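Nine weeks of teaching machines to pick up the phone

So I promised an update on the automation thing at work, and then I let the whole summer go by. Sorry! It's September, I have coffee, let's go.

Quick catch-up if you're new. I work at Drullimo, on the customer side, in the Narkville office. For years the job was answering calls, typing up what people said, and passing it on to whoever could fix it. Then last winter Kinnear (the software, which we all talk about like it's a coworker) started taking the first round of calls by itself. It gets the account number, it asks what's wrong, and if it can sort things out it does. We used to get 4000 calls in a busy month and now the easy half never reaches a person.

What that did to my day surprised me. I thought I'd be bored. Instead every call I get is a hard one! The lady who just wanted to change her address and tell me about her dog, she's gone, and I miss her more than I expected. My calls are longer, people are crankier by the time they reach me, and I go home tired in a different way. We did ask for longer breaks between calls and we got 2 extra minutes, so... progress, I guess.

The other big change is that a bunch of us now split our time with Bultach, the project that's teaching robot hands to do ordinary desk and household stuff. You hold a gripper and do the task with it, over and over, and the recordings go into the training. I signed up mostly to get off the headset for half the day, and I ended up liking it a lot - more than my actual job, some weeks.
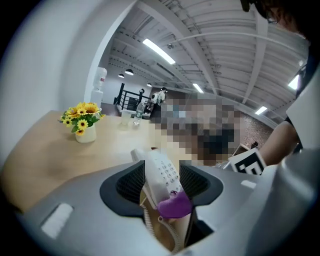
Handset in the gripper. Yes, a real phone with a curly cord!

The phone is my favorite and also the worst. You'd think picking up a handset is nothing, I've done it my entire working life, but with two soft fingers you have to think about where the weight is, and the cord has opinions. My first shift I did 60 tries and I'd have been embarrassed to show you most of them. My wrist had plenty to say that night too. By the second week I'd figured out that I should slow way down just before closing the fingers, and it got so much better.

Do I worry that I'm training my replacement? A little, sure. My sister asks me every time she calls. The pay is the same for both halves of the day, and we've been told the desk hours stay as they are through spring, but I'd like that in writing and so would everybody else on my row. A few people said no to Bultach for exactly that reason and I get it.

Anyway, I'm on glassware next week, so wish me luck, and if your office has done anything like this please tell me in the comments how they handled the schedule. Ours is still a mess.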